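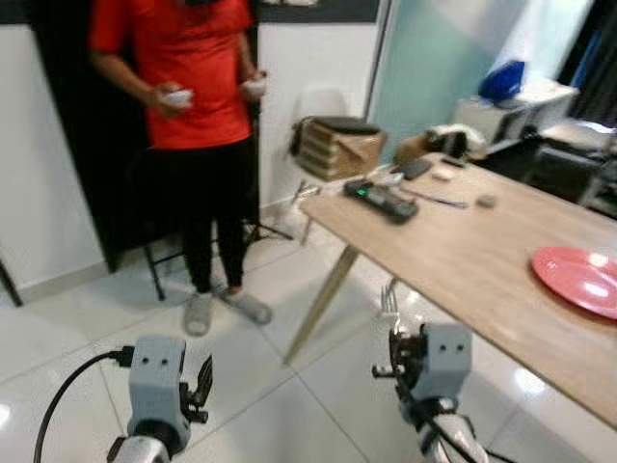
Episodes from the Pilico arm pair are being rejected at upload with "action stream gap, left". Started in July after the Garside recorder update. Of 30 episodes in the table pickup set, 8 failed, all on the left side. The operator stands facing the arms with one controller in each hand, held at waist height, and the gaps show up in the log as short freezes in the left pose – the gripper camera keeps recording normally.

Tried so far: restarted the recorder, re-paired both controllers, swapped left and right. After the swap the gap stayed on the left, so probably not the controller itself. Cable at the left gripper housing reseated, no change.

Update, 16:30
Wiledau support asked for the raw timestamps. Sent. They say the left stream is being written under the old clock setting and the Beton converter drops anything that doesn't line up. Setting changed in the station config, recorder restarted.

Update, next morning
Recorded 7 new episodes, same task, same operator. All accepted. The failed ones can't be repaired, the left actions are missing from the raw files too. Marked them as excluded so they don't go into the training split. Will re-record them before the set is closed.

Status: waiting – leave open until the re-records are in.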